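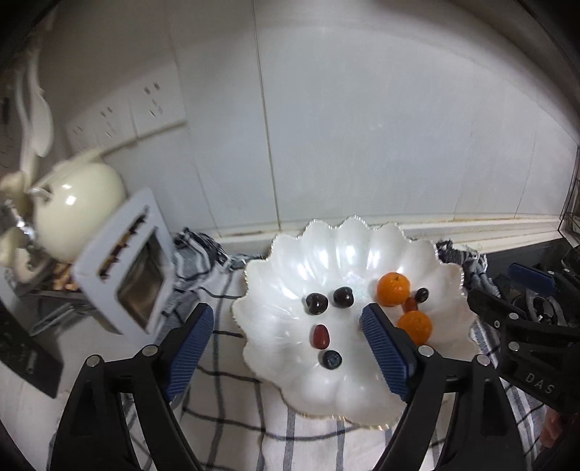 A bowl of cherries, mandarins and other fruit on a kitchen counter.

Print this page | E-mail this to a friend

Participants wanted — Murkton winter virus study

May 2022

Rissanen is looking for 324 adults in Murkton and Pallton for a study of colds, flu and Covid-19 in the home. 21 places still open in Pallton, more in Murkton. Sign up soon please, we close the list when it's full.

Who can join: age 20 or over, living with at least one other person, not planning to move before the end of November. Vaccinated or not, both fine. Had Covid already? Also fine. Sorry, no one who is taking part in a drug or vaccine trial right now.

What you do: one visit at the start, 15 minutes, short health questions and a finger-prick blood sample. After that a nose swab at home once a week, kit comes by mail, plus a few questions in the Clusivow app. No smartphone — ask for the paper form. If you feel sick, do an extra swab the same day and tell us. Last visit in November.

What you get: $20 for each clinic visit and $15 for every month of swabs sent back. Parking is free at both sites. We send you your own swab results, usualy within a few days. This is not a replacement for seeing your doctor.

You can stop at any time, no questions. Names are kept apart from samples.

To sign up, call the study desk or stop by the front counter at either clinic. Bring photo ID. Evening visits in Pallton only for now, Murkton evenings to be anounced.

Related items
Flu shot hours, Pallton clinic
Home test kits: where to pick up
Swab couriers needed, part time
Clusivow app help

Contact us | Copyright Rissanen | Back to top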